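Tray station walk-round: monthly checklist, with comments
Werkitz packing hall, August

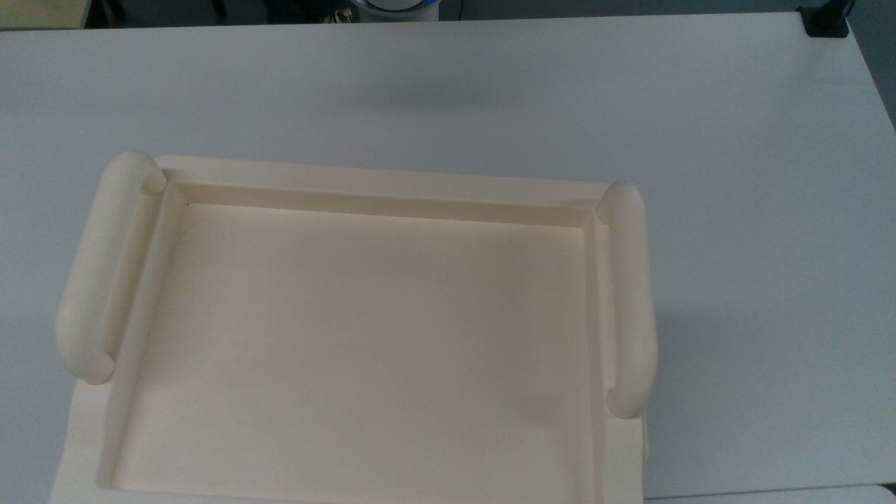
Filled in by: the day-shift safety rep, Werkitz
Copies to: shift leads, maintenance, the folder by the kettle

Marks: OK, FIX, or ASK. Please stop inventing new ones.

1. Tray, general condition. OK
Cream plastic, one faint scuff on the floor of it. There is a tiny dark speck near the back corner. Wipe before use, and if it won't wipe, write it down.

2. Tray handles. OK
Check both ends for cracks. We used to find out about cracks by carrying the thing. Now the Jumitska cell does most of the lifting and our hands have stopped giving us advance notice, so you have to look.

3. Table top clear before start. OK
Tray only. Mugs are not trays. The cell has no opinion on mugs and will treat yours accordingly.

4. Cables at the back of the table. ASK
A few pale ones hanging down, plus a thin dark one. Maintenance to confirm they are all meant to hang.

5. Bracket at far corner. ASK
Who owns this check? The Plitesano manual gives it to the operator. Our rota gives it to maintenance. Maintenance gives it back.

6. Stop button test. OK
Tested at start of shift, 4 times out of 4. Everyone on the line must press it once a month, including those who say they know where it is.

7. Hand loading. FIX
The limit is still 12 trays in a row before swapping over. Before the cell came we did about 200 a shift by hand and complained about our shoulders. Now we do the awkward ones, the late ones and whatever it refuses, and complain about standing still. The mat promised for this has been on order from Vörös since spring.

8. Training sheet signed. FIX
It says 100 per cent. Two of the signatures are in the same pen and, I would say, the same mood. Redo.

9. Noise. OK
Quieter than before. Several people have now heard each other's views on the radio station.

10. Break cover. ASK
The cell doesn't take a break, so the screen shows ours as "idle". Please can someone change the word.

Items 7 and 8 to be closed before the next walk-round. Item 5 carried over again.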